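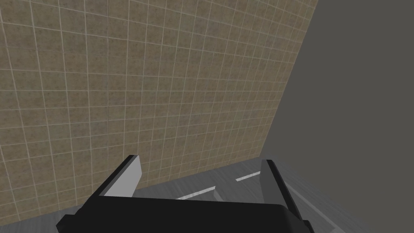 Wrist view in the Zollix simulator, jaws open, tiled wall at left.

Zollix 8 is a desktop package for recording robot demonstrations by remote control. The operator drives a simulated arm with a handheld controller, and each attempt is saved as joint positions, gripper state and video. I used it for most of May with a Parri controller.

Setup took 74 minutes, most of it spent on the controller driver. After that the software was stable. I recorded 1,047 attempts and lost two to crashes.

The wrist view is the one I used most. Both fingers stay visible when the jaws are apart, and the tile grout gives a usable reference for rotation. The plain dark wall gives none. Lighting is soft and nearly shadowless, so height above a surface is hard to judge — I kept a side view open for that.

Gripper control is proportional and well damped. Wrist roll is too sensitive at the default setting; halving it helped. There is no undo within an attempt, only a full reset.

Export to Tumo format worked the first time. The Hustex exporter dropped gripper state until I installed the patch. Files over 2,000 frames are split without warning, and the manual does not mention it.

Recommended for single-arm work. Two-arm users should wait for the next release.

Oleksandra Lysenko
Friday, August 31, 2018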